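Cellura reissue, vinyl or download?
14 replies

uwe_bauerfeind
Hello all. The first Cellura album is coming again in September on the Pruitt label, 600 copies on vinyl, and there is also a download with four extra songs from the Pledville rehearsal tapes. I already own the old cassette, which I bought at their show in Brekunberg when I was much younger. My question is whether the new mastering is worth the money. I have listened to the two songs that are online, and to my ears the drums are too much in front.

moth_parade
Buy the vinyl. The cassette always sounded like it was recorded under a blanket, and now you can finally hear the second guitar on "Cold Harbor Lamp."
Shares: 12

tapehiss65
I do not agree with this. The blanket was the sound! They had one room and one tape machine, and the singer had to stand in the hallway. If you clean all of that away, you get a normal rock band with strange lyrics. I will keep my tape.

uwe_bauerfeind
I understand both of you. I made a transfer of my cassette some years ago and wanted to compare it with the new version, but the files are on the old computer and I have not got them out yet.
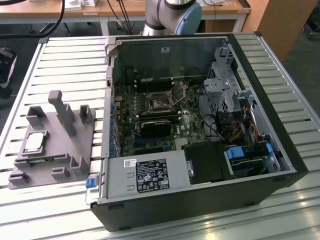
A Dell with the side panel off.

When I have the files I can put thirty seconds of each version here, if the moderators allow it. The organ part in the last song is what interests me most. On the tape it comes from the left side only, and I have always believed this was a mistake in the copying.

moth_parade
No mistake, I think. I saw them play it twice and the organ was always at the left of the stage.

tapehiss65
The stage has nothing to do with the mix. Half of the copies from that time have one weak channel. Mine is number 694 and the right side is almost gone after the second song.

pelikan_b
Does somebody know if they will play the whole album on the reunion tour? The poster says only "early songs," and this can mean anything. I would travel to Brekunberg for the whole album, but I would not travel for three old songs and then one hour of the new keyboard material.

moth_parade
The new material is good, give it a chance. "Paper Ferry" could have been on the first record.

pelikan_b
With respect, it could not. The first record has no song longer than four minutes, and this one needs two minutes before the voice begins.

uwe_bauerfeind
I like "Paper Ferry," but I also looked at my watch one time. I have now ordered the vinyl. The shop in Pledville still had copies this morning, if anyone else is waiting.
Shares: 3
Comments: 14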